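# Leave the bag limit alone and fix the ramp

Every September the same argument comes around on Lake Kinnunen. Catches drop off for a few weeks, someone posts a photo of an empty esky, and by the end of the month there is a motion to cut the bag limit from four trout to two. I fish the lake most weeks of the season and I think the motion is wrong again this year.

Last season's logbook at the Sodell landing has 326 trout in it. Of those, 83 were released. That is a quiet year by our standards, but the logbook only records what people write down, and plenty of boats pack up after dark without stopping at the shed. I would not change a rule on the strength of it. 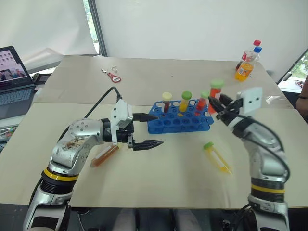 Test tube with an orange cap at the bench.

What the logbook does show is where people fish. Nearly all the entries come from the stretch between the ramp and Erach Point, and hardly any from the western arm. The ramp is the reason. At low water the concrete ends short and anything bigger than a tinny risks dropping a wheel off the edge. People with small boats don't cross open water in a westerly, so they stay close and work the same drop-off all day. The fish there see every lure in the shop.

A lower limit would not move a single boat. Most of us go home with one or two fish anyway, and the few who take four know the lake well enough to find them under any rule. Extending the ramp would spread the pressure out over the whole lake, and it would help the older members who have given up launching on their own. 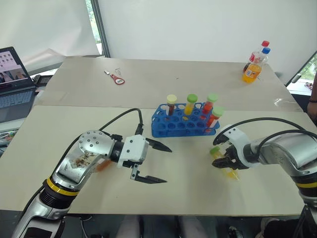
I would also like to see the stocking moved. The yearlings go in at the ramp, where the truck can park, and the cormorants have worked that out. A second release point on the western shore would mean 19 kilometres of gravel road for the driver. That is a nuisance, but it has been done on worse roads than ours.

The other side has a fair point about bait. Trout that swallow a hook don't do well when they are put back, and I would support single barbless hooks for anyone who plans to release fish — I changed over two seasons ago and have not noticed losing more.

The bag limit is easy to vote on and costs nothing, so it keeps getting put up. The ramp needs a quote and a grant application. I would sooner we spent the next meeting on those, and I will be voting against the motion.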